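Gear corner: two weeks with the Brimel hand grippers

A few of you wrote in after the April issue asking if the Brimel kit is worth the money, so I finally got my hands on a pair and brought them over to the Skoltdale space for a proper tryout. Quick refresher for new readers: you hold one in each hand, do ordinary chores with them, and the recordings go toward training a robot arm to do the same thing. The starter kit is 3000 dollars, and that gets you both grippers, the chargers and a year of Zevent, the software that sorts your recordings.

Setup took me 37 minutes, and a good chunk of that was me hunting for the right menu in Zevent (it's under Devices, not Sessions — go figure).
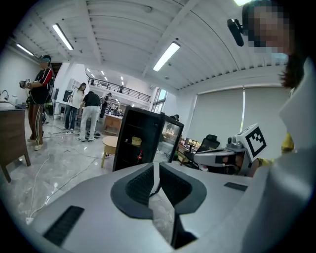 What I liked most was the grip. The rubber on the finger pads has some texture to it, and I got through 16 rounds of folding dish towels with only one dropped on the floor. My wrists did get tired before lunch, though! If you have small hands, borrow a pair before you buy.

My gripes: the manual is thin, and Zevent froze on me twice on Wednesday while I was uploading. Support wrote back the same afternoon and a restart fixed it both times.

Compared with the Arroyo set I reviewed last year, I'd pick the Brimel for comfort and the Arroyo for price. Arroyo rents theirs by the week too, and I'd love to see Brimel do the same.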